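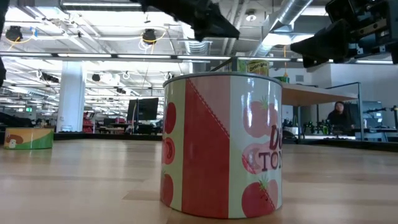
Big tomato tin on the bench, "Oranges" tin behind it, short wide one further back.

22 July 2021

Tin labels, second go at the store cupboard list.

Got the tins out on the wooden table after lunch. Started with the large tomato one. Label is glossy pale green with a deep red band up the front, tomatoes drawn either side, some whole and some cut. The lettering runs off round the curve, so from the front you only get a D and part of TOM. Vlasta wants every tin on the Zunstead shelves readable from the front without turning it, and this one fails unless it goes in with a quarter turn to the left. Marked it T on the list.

The oranges one is easier, word reads straight off. Short wide tin still has no entry. Check with Musyoka what it was ordered as, the Drilholm delivery note just says "mixed, 15".

Shelf heights: lower shelf moved down 5 cm so the large tins go in upright. Had to take the bracket off twice, the left hole is worn. Needs a longer screw, 4 mm, none in the drawer.

Window light puts streaks on the shiny labels. Blind halfway down is better for reading them, worse for writing.

To do
- paper labels for the shelf edge, black pen, capitals
- dates on lids, oldest to the front
- ask Aerts for another 7 dividers
- Musyoka has the key to the tall cupboard until October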